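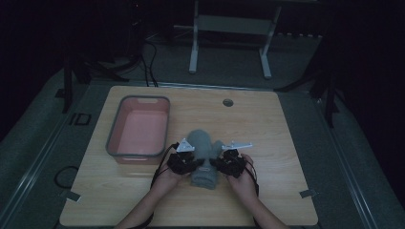 1/14 Wintersachen. Endlich.
Ja, es ist Mai. Ja, ich weiß. Die Handschuhe liegen seit März auf der Heizung rum und ich kann sie nicht mehr sehen. Heute kommen sie weg, ich schreib nebenbei mit, damit ich dranbleibe.

2/14 Regel für heute: jeder Handschuh wird einmal in die Hand genommen, angeschaut, entschieden. Korb oder nicht Korb. Kein "leg ich mal kurz hier hin". Daran bin ich letztes Jahr gescheitert, der Kurz-hier-hin-Stapel lag dann bis Juli im Flur.

3/14 Angefangen mit dem grauen Fäustling. Gestrickt, mit Umschlag am Bündchen, das Etikett ist noch dran. Mag ich sehr. Partner dazu: verschollen. Klassiker.

4/14 Frage an die Strickleute: einzelnen Fäustling aufheben oder nicht? Ich hab eine Frist von einem Winter eingeführt. Wer bis dahin keinen Partner hat, wird Topflappen oder so. (Zum Topflappen hat es noch keiner geschafft)

5/14 Zum Korb. Rechteckig, Plastik, innen rosa, Rand grau, kleiner Griffausschnitt an der Schmalseite. Vorher alles in der Stofftasche gehabt, furchtbar, unten immer ein Klumpen aus Schals und dazwischen die Handschuhe wie Erbsen in der Suppe.

6/14 Offener Korb heißt halt auch: Staub. Deshalb kommt ein altes Geschirrtuch drüber. Deckel hab ich gesucht, bei Flustero gibts welche, aber passen natürlich zu keinem Korb den ich besitze.

7/14 Waschen vorher, bitte. Wolle mit Wollwaschmittel, kalt, nicht wringen, in ein Handtuch rollen und flach liegen lassen. Nicht aufhängen! Hab so mal ein Paar Stulpen auf Kniestrumpflänge gebracht.

8/14 Und wirklich trocken einpacken. Auch im Daumen. Grade im Daumen. Der Daumen ist immer zuletzt dran und dann müffelt im Oktober der ganze Korb.

9/14 Sortiert wird auf dem hellen Holztisch. Große Empfehlung, Sofa ist Mist zum Sortieren, da verschwindet alles in der Ritze. Auf hellem Holz seh ich jeden Fussel und jede lose Masche sofort. Fusseln also gleich mit abgezupft.

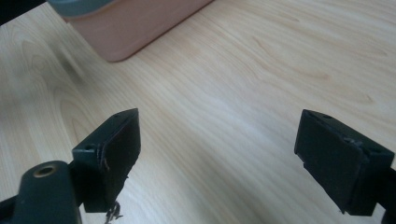

10/14 Korb steht bei mir immer hinten links, arbeiten tu ich davor. Klingt pingelig, aber sobald das Ding direkt vor mir steht schmeiß ich alles ungeprüft rein. Kenn mich ja.

11/14 Reihenfolge im Korb: unten die dicken Sachen, drüber Mützen, ganz oben die dünnen Handschuhe, die brauch ich im Herbst als erstes. Paare ineinanderstecken, Bündchen einmal umschlagen, fertig. Keine Wäscheklammern mehr, die machen Abdrücke in die Wolle und die gehn nicht mehr raus.

12/14 Weil gleich wieder jemand fragt: Motten. Lavendelsäckchen, Zedernholz, hab beides. Zedernholz schleif ich jedes Jahr kurz an sonst riecht es nach nix. Bei Lavendel streiten wir uns hier bitte nicht wieder 500 Kommentare lang, danke. Sauber gewaschen reinlegen bringt meiner Meinung nach eh am meisten.

13/14 Etiketten: dran lassen oder ab? Ich lass sie dran solang sie nicht kratzen. Dann weiß ich nächstes Jahr noch wie heiß. Bei der Porkilik-Mütze hatte ichs abgeschnitten und dann eben geraten. Die passt jetzt einem Teddy. War ein schöne Mütze.

14/14 So, Rest mach ich nach dem Essen, die Schals sind noch gar nicht dran und vor denen graut mir. Falls wer Ideen hat wie man lange Schals aufbewahrt ohne dass sie Knicke kriegen: her damit. Rollen hab ich probiert, rollt sich wieder auf.

Nachtrag: nein, den Korb gibts glaub ich nicht mehr, hab ihn schon ewig. Fragt mich nicht nach dem Laden, ich weiß nur noch dass es geregnet hat.

Nachtrag 2: ok die Rollen-Fraktion sagt Gummiband aus Stoff drum. Wird getestet. Grauer Fäustling sucht weiterhin Anschluss, ich schau jetzt noch in den Manteltaschen.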